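Filed under: Talks & Slides

September 6, 2020 - posted by the author

Search this site Search Go

Speaker notes: Can it do the chores yet?

(Start without the title slide. Just talk.)

Okay, so quick show of hands. Who here owns a robot vacuum? Keep your hand up if you pick things up off the floor before you run it. Yeah. Me too. I spend 11 minutes getting the living room ready so that a machine can clean it for me, and I still tell people at parties that I've automated my floors.

That's pretty much my whole talk, but they gave me 20 minutes, so let's keep going.

I got into this through shop-floor work. I was at Tsoukalas for a long stretch, and we packed small hardware orders, screws and brackets and hinges, all kinds of little stuff in bins. We had one arm bolted down at the end of the line and it was great! It moved a tray from here to there, all shift, never complained. Then somebody switched tray suppliers and the new ones had a slightly different lip, and that arm was out of a job until March.

(Pause here. People usually laugh, and if they don't, go on to the bins anyway.)

What I want you to take from the tray story is that the arm wasn't bad at its job. Its job was tiny. We'd described the job as "move the trays," and what it really had was "move this tray, that starts exactly here, and ends exactly there." A person hears "move the trays" and fills in the rest without noticing.

So when folks ask me if a machine can tidy a desk, I ask them which desk. What's on it? Does it have to be the same stuff tomorrow? Because putting a box on a shelf is a pretty reasonable ask at this point, and "clean up in here, would you" is a whole other animal.

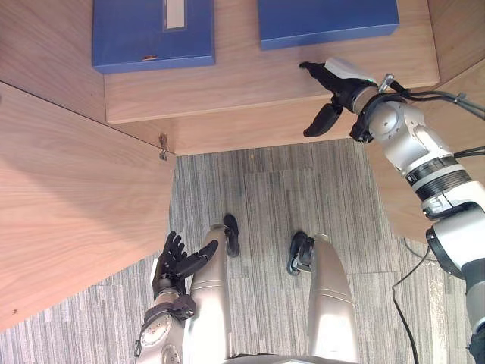 Take edges, for instance. I could talk about edges all night. The edge of a table, the lip of a lid, the corner of a folded towel - your hand finds these without you, and you only think about it when you've got gloves on. A gripper with two fingers has to come in at the right height and the right angle, with enough opening, and then it has to close on the thing without shoving it away. Come in a little low and you're poking the front of the desk. Come in a little high and you're pinching air. And that's before anybody has lifted anything!

Then there's the rest of the body. With an arm on a bench you get to forget about that, but once you want something that goes around the house, you have legs or wheels to park, a second arm to keep out of trouble, and cables to not step on. I do all this when I reach over a sleeping dog to get the remote, and I couldn't tell you how.

(Numbers slide. Go slow, the people in back can't read it.)

Over at Risero we ran a home-chores trial last year, just a little one, in a mocked-up apartment. We did 400 attempts at plain pick-and-place chores: box to shelf, cup to sink, that kind of thing. The easy ones went well. Then we asked for eight chores in a row with no one touching anything in between, and the longest clean run we got was five. Small slips stack up. A cup lands a bit crooked, the next reach bumps it, and now you're mopping, and mopping was not on the list.

I'm not knocking it, by the way. Five in a row made me yell out loud.

(If running long, skip the next bit.)

Somebody always asks about laundry. Laundry's hard. Sheets are really hard. Hekidik has a folding table that does shirts, and it does them nicely, if you clip each shirt in by hand first. I timed myself clipping against myself folding, and folding won. My fitted sheets come out as a ball either way, so I have no business judging.

Where I think this helps first is the dull middle. Back rooms, supply closets, restocking the same bins every night where the bins have a home and the lights are always on. We tried that at Wonach with a cart and one arm, and the night crew liked it enough to complain when we took it away for repairs. That's the best review I've ever gotten.

For homes, I'd say ask for one chore. Pick the one you hate, write down every step of it, including the bits you do without looking, and see how long the list gets. My dishwasher list ran over a page and I hadn't reached the silverware.

(Questions. Repeat each one into the mic. Bring the tray with the bad lip and pass it around.)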